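**Sirex Tischplatte rund, weiß glänzend**

Einzelplatte ohne Gestell für Pausenräume, Teeküchen und Waschküchen. Passend zu allen Mittelfüßen der Serie Tisville mit Plattenkreuz. Kanten umlaufend versiegelt. Höhe mit Fuß 61 cm (niedrig) oder nach Angabe. Nettogewicht rund 11 kg.
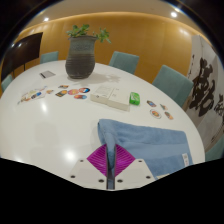 *Runde Platte in Weiß glänzend, mit hellblauem Frotteetuch.*

Reinigung mit feuchtem Tuch und neutralem Reiniger. Scheuermilch und Stahlwolle hinterlassen matte Stellen, die nicht unter die Gewährleistung fallen. Heiße Gefäße nur mit Untersetzer abstellen.

Montage: Platte mit der Unterseite nach oben auf eine Decke legen, Plattenkreuz mittig ausrichten, Schrauben über Kreuz anziehen. Kein Akkuschrauber im letzten Gang. Schrauben liegen dem Fuß bei.

Artikelnummer 600-W. Versand ab Lager Zürcher, Abholung samstags nach Absprache. Rückfragen zu Sondermaßen: Marlies Holzer, Innendienst.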